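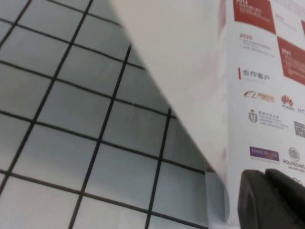

Ticket 820-227
Subject: Timeline brochures won't lie flat
Opened: December 2022
Product: folded brochure, Nivier matte stock
Status: Open, waiting on customer

Hi Pavura folks,

Me again with the timeline brochures! First, the good news: the printing looks great, the dark red came out just how I'd hoped, and the white text on the red year blocks is easy to read (I was worried about that when I saw the proof on my phone). So please don't take this as a complaint about the printing.

My trouble is the curl. The brochures were fine when I opened the carton, or fine enough that I didn't notice, and a day later the pages had started lifting at the outside edge. The pages with the later years are the worst, the ones with 2017 and 2021 on them. If I set one down open on my tile worktop it rocks a little, and when I try to slide it into an envelope the corner catches on the flap. I've already torn one envelope and said a word.

I went through the help page before writing, so I'll put down what I did and maybe save us both a round.

First try: turned the whole stack over and left it overnight with nothing on top. The curl went down some but by lunch it was back. I also mixed up which ones I'd turned, so don't put too much faith in this one.

Second try: rolled a single brochure gently against the curl, like your page says. It worked for that one. It also left a soft crease across the middle, and I'm not doing that to the rest of them.

Third try: plain white paper between the brochures, then something flat on top. I used ordinary copy paper, blank, a bit bigger than the page so it sticks out past the edge. This has been the best so far! The ones in the middle of the stack came out nearly flat. The top couple still lift, so maybe I didn't have enough weight on there.

Fourth try: moved everything away from the heater vent. I should have thought of that sooner, since the carton had been sitting right beside it. The little humidity gauge in that room says 40 percent, if that helps you.

Things I haven't tried: steam (no thank you), an iron (also no), and trimming.

One thing I wondered about is the paper itself. My September order was on the Suominen stock and I never had a minute's trouble with it, same fold, same room, same me. This time I switched to Nivier because I liked the sample. Is it just a livelier paper? And does it matter which way the sheet was cut? I read something about grain and followed maybe half of it.

I've got to get these into envelopes for the Grerkville mailing, so what I'm really asking is whether I should keep pressing them or whether you'd look at reprinting. I'd much prefer to keep pressing if there's any hope in it - I like how they look.

Thanks a bunch, and sorry for the long ticket.

Update, next morning

Did another round with the big gray box as the weight. It's smooth on the bottom and wide, so it doesn't leave a dent the way my cookbooks did. I've been trying it on envelopes and loose sheets too. Two questions came up while I was at it: is it okay to press right on the tile, or do the grout lines show through after a while? And can I press brochures that are already in their envelopes, or will the flaps leave a mark?

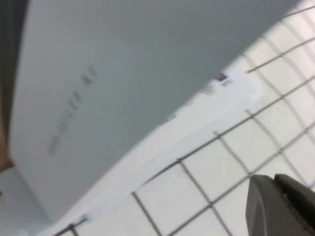

Pavura Support: Thanks for all the detail, it helps a lot. Please put a board or a thick pad of paper over the tile before you press anything, as grout lines can leave a faint ridge in matte stock over a couple of nights. We'd hold off on pressing filled envelopes too. The flap and the seam can both mark the page inside. Press the brochures closed, in small stacks, with a blank sheet between each, and turn every other one around so the folds don't all pile up on one side. Could you also check whether the curl runs along the fold or across it?

Okay, checked! It runs along the fold, on every one I picked up. I've dug out my big cutting board, and that's going under the next stack tonight, folds alternating. I'll leave the filled envelopes alone and write back when I've unstacked it.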